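3.2 Equipment planning and cost allocation

The budget for the Prandwood site was fixed before the task set was chosen, and the order of purchase followed from that. Arms and grippers were treated as capital items. Finger pads, cables, brackets and fasteners were booked as consumables under a separate line, with a reorder review every 4 months. Two suppliers quoted for the two-arm station: Skollo, with a single bundled price, and De Luca, with each part priced on its own. We took the itemized quote, which let us replace a gripper without reopening the full contract.

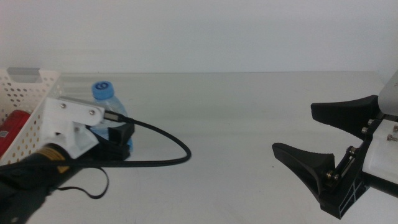

Cable and strap allowances were underestimated in the first plan. The original parts list held 44 lines per station and gave no spare length for wrist wiring; the revised list adds extra cable and a second set of brackets. Printed brackets were costed at material price plus machine time — labor was charged to the general shop account and does not appear in Table 2.

Utilization was planned at 292 hours per station per quarter. Below that level, the model favors leasing over purchase for the arms but not for the grippers, whose lease terms required a full replacement deposit. Pamik, the scheduling tool used at the site, logs booked hours only, so setup time was entered by hand each Saturday.
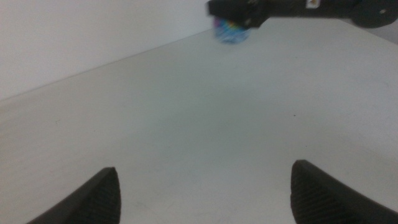
Figure 2. Wrist-level view of the shared tabletop, with the second arm holding a small multicolored object beyond the open fingers.

Wrist cameras were budgeted per arm, with one spare per station. The spare was first placed in the contingency fund and later moved to capital, as its lead time exceeded that of the arms.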